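To: Jinine users list
From: Sketico Simulation Tools Group
Date: November 8, 2021
Subject: Re: Wrist view stays dim after upgrade

A member of the Polák project wrote:
> Since build 2147 our rendered wrist view is much dimmer than
> before. The planner log repeats "no target in view" and the
> run stops at step 10. Is this a lighting fault or a fault in
> the detector?

Thank you for your report. We loaded the Tument room with the default lights and the fingers open. The view from our test machine is included for comparison.
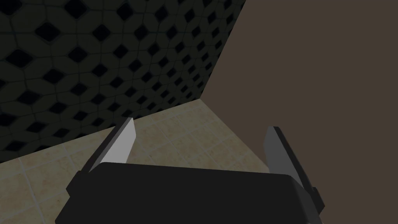 Wrist view, Tument room, fingers open, no object placed.

The floor tiles and the inner face of the left finger remain bright enough to read, while the patterned wall is very dark. With no object on the floor, the planner message is correct. We therefore ask that you confirm your object file is loaded before changing any light settings.

Build 3158 of Jinine restores the former default exposure. Sites that cannot upgrade may set the exposure value by hand in the camera file. The planner timeout should stay at 2000 ms in either case.

Please send further logs to this list as plain text.

Sketico Simulation Tools Group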